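Protokoll der Mitgliederversammlung
Kleingartenverein Menow e. V.
20. Juni 2025, Vereinsheim, Beginn 19:00 Uhr

Leitung: Lanying Du
Protokoll: Lucie McKinnon
Anwesend: 30 Mitglieder, dazu der Dackel von Parzelle 12 (ohne Stimmrecht)

TOP 1 Begrüßung und Genehmigung des letzten Protokolls
Frau Du begrüßt. Das Protokoll vom März wird genehmigt, bei einer Enthaltung. Herr Zhong enthält sich, da er darin als »laut« bezeichnet wird. Der Antrag, das Wort durch »engagiert« zu ersetzen, findet keine Mehrheit.

TOP 2 Wasserrechnung
Die Abrechnung weist 1.028 Kubikmeter aus. Die Summe der privaten Zähler liegt 85 Kubikmeter darunter. Frau Ye vermutet ein Leck zwischen Hauptschacht und Mittelweg. Herr Zhong vermutet etwas anderes und wird gebeten, keine Parzellennummern zu nennen. Er nennt zwei.
Die Firma Pryor soll die Leitung abdrücken. Bis dahin wird die Differenz auf alle umgelegt. Wer seinen Zähler noch immer nicht abgelesen hat, wird geschätzt, und zwar, so Frau Du, »nicht zu seinem Vorteil«.
Beschluss: angenommen mit 24 Ja, 4 Nein, 2 Enthaltungen.

TOP 3 Heckenhöhe
Die Gartenordnung erlaubt 1,25 m. Strittig bleibt, von wo gemessen wird. Parzelle 7 misst von der Krone des eigenen Hochbeets. Frau Inskip verliest den Paragrafen zweimal, beim zweiten Mal langsamer. Die Versammlung stellt fest, dass der Weg die Unterkante ist. Parzelle 7 stellt fest, dass der Weg schief ist. Frist zum Rückschnitt auf das Maß: Ende September; bis dahin nur Formschnitt, wegen der Vögel.

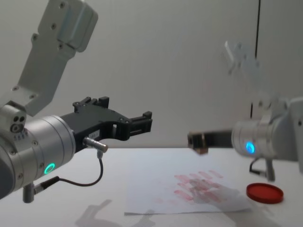 Roboterarm am Tisch

TOP 4 Kompost
Der Gemeinschaftskompost enthält weiterhin Dinge, die kein Kompost sind. Gefunden wurden seit März ein Gartenschuh (links), Kaffeekapseln und ein Stück Teichfolie. Frau Ye schlägt ein Schild vor. Es wird darauf hingewiesen, dass dort bereits 3 Schilder stehen. Ein viertes wird beschlossen, diesmal größer.
Das Häckseln findet künftig nur noch nach Eintragung in die Liste statt. Den Häcksler (Marke Gralo) bedient Herr Zhong. Auf seinen Wunsch wird festgehalten, dass er das freiwillig tut und dass man es ihm auch einmal danken könnte. Applaus, kurz.

TOP 5 Sommerfest
Termin wie jedes Jahr am zweiten Augustwochenende. Es gibt 9 Zusagen für Kartoffelsalat und keine für den Abwasch. Frau Inskip fragt nach einer Obergrenze für Kartoffelsalat. Nach längerer Aussprache (mit Mayonnaise, ohne Mayonnaise, »schwäbisch«) wird der Punkt vertagt. Zelt und Bänke kommen wieder vom Verleih Adton, sofern die Bank vom letzten Jahr gefunden und zurückgegeben wird.

TOP 6 Verschiedenes
– Das Tor ist abends abzuschließen. Auch wenn man nur kurz weg ist.
– Die Mittagsruhe gilt auch für Akkugeräte.
– Der Schlüssel zur Vereinstoilette hängt nicht mehr am Haken. Wer ihn hat, möge ihn hinhängen.
– Herr Zhong regt an, »Verschiedenes« auf zehn Minuten zu begrenzen, und begründet dies ausführlich.

Ende der Versammlung: 21:40 Uhr
Für das Protokoll: L. McKinnon

Kommentare (4)

Parzelle 7
Der Weg IST schief. Ich habe die Wasserwaage dabeigehabt, wollte nur keiner sehen.

Giersch_Gerda
Der Schuh im Kompost ist meiner, Größe 39. Den rechten habe ich noch. Bitte nicht wegwerfen!

W. Zhong
Es waren keine zwei Parzellennummern, es war eine Nummer und ein Name. Bitte um Berichtigung.

Mittelweg links
Schlüssel hängt wieder.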